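June, Monday
posted by the author, 6:40 am

Can the thing put the laundry away yet

Short answer no. Longer answer, sort of, on a good day, if you already did half of it yourself.

I keep a list. It's on the side of the fridge and it has all the chores I would pay real money never to do again, and every few months I go back through it and ask whether there's a machine for this one now. Been doing it long enough that the paper is soft. Coffee's going cold so I'll be quick.

Floors. Done. Floors have been done for years, more or less. Mine bumps around, eats a sock every so often, goes home. I have no complaints except the socks and the rug fringe. Cross it off.

Dishes. The washer washes. The loading and unloading is still me. That was always the worst part anyway! Standing there with wet forks. There's a company called Tirnico that says it will have an arm for this, there's a waitlist, I am on the waitlist, I am number 718. Not sure if that's a good number or a bad number. They send an email every month that says "exciting progress" and has a button that goes to the same page as last month.

Folding. Oh boy. So I timed myself. One basket, shirts, towels, the small stuff, 10 minutes if I don't stop to watch something. Then I watched the Narnura video, the one everybody was passing around, where it does a single T-shirt. They speed it up but there's a little clock in the corner if you look. 66 seconds for a shirt. One shirt, flat on the table to begin with, nothing inside out. I do a shirt in the time it takes to say shirt. Mine come out worse to be fair. Theirs had corners.

What gets me about folding is that it's two hands. You never think about it. One hand holds the one side still and the other one goes over, and then they trade, and there's some pinching, and a little shake that I couldn't explain to you if you paid me. Try it with one hand tonight. Try it wearing oven mitts, which is closer to what a gripper has to work with. I did this with a dish towel and it took forever and the dog left the room.

And then putting away! This is the one I think about most and it gets the least attention. Folding makes a nice video. Putting the folded thing in the box, on the shelf, in the drawer that sticks, next to the other things without knocking them over, that's not a nice video, but that's most of the job. My house is maybe one part cleaning and nine parts moving objects from where they are to where they should of been.

Think about what's in the way on an ordinary table. A vase. A lamp. A cord lying across, which will catch on anything. A box with a lid, and a part with no lid, so which part does the stuff go in? I know. You know. I don't know how you tell a machine that in a way that still works when somebody turns the box around. Cloth makes it worse because cloth is never the same shape twice. A mug is a mug. A napkin is whatever it feels like.

I used to be snotty about this. My line was, if it takes ten years and a warehouse of computers to pick up a napkin, then just pick up the napkin. I've softened. Partly my back. Partly the shop.

The shop, for those who are new: I do mornings at a packing place, Dutov, we put small parts in bags and bags in cartons. They brought in a carton taper, fine, works great, and then a picker arm for the bags. The taper is the most reliable coworker I've ever had. The arm did hard bottles fine. The soft bags, no. It would get one, or two stuck together, or a corner of one and then it would swing over and the bag would slide off halfway. So for a while there was a person next to the arm whose job was picking up after the arm. That was me. 60 cartons a shift with the arm "helping," and we did more than that without it. It's in the back now with a sheet over it.

But I don't think that means never. It was set up once, for one bag, and then the bags changed supplier and went slippery. A new hire would of figured that out before lunch. The newer approach, as I understand it (I pack bags, take it with salt), is that people do the chore over and over holding a gripper in their own hand, picking things up, putting them down, and the machine learns from all that. I like it better than somebody typing in the coordinates. At least it begins with someone who's picked up a cloth before.

Also it means that for now the job is being done by a person, slowly, with a worse hand. Which made me laugh when I first got my head around it. All that gear and there's a sleeve on the other end of it. I said so at dinner and got told I was being sour. Probly was.

Anyway the list, as it stands on the fridge this morning:

Floors, yes.
Windows, I have seen one, it fell.
Dishes, washing yes, the rest no.
Folding, slow, shirts only.
Putting away, no.
Litter box, yes and bless it.
Beds, no. Nobody's even close on fitted sheets and neither am I.
Soft bags at work, no.

Tautahi is supposed to have a home one out for rent soon, by the week, and if it ever gets to my zip code I'll split it with next door and write it up. I'd give it the towels first. Towels are easy, they're rectangles. If it can get a towel into the hall closet without taking the shelf paper with it I will eat the list.

Have to go, shift starts at eight and I haven't found my other boot.

Contact | © all posts mine, ask before you copy | Back to top 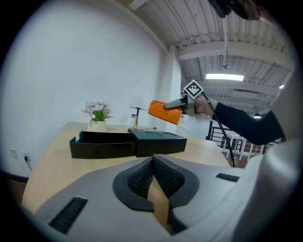
Something orange and foldy in the gripper, black box on the table. Putting away: still a person's arm.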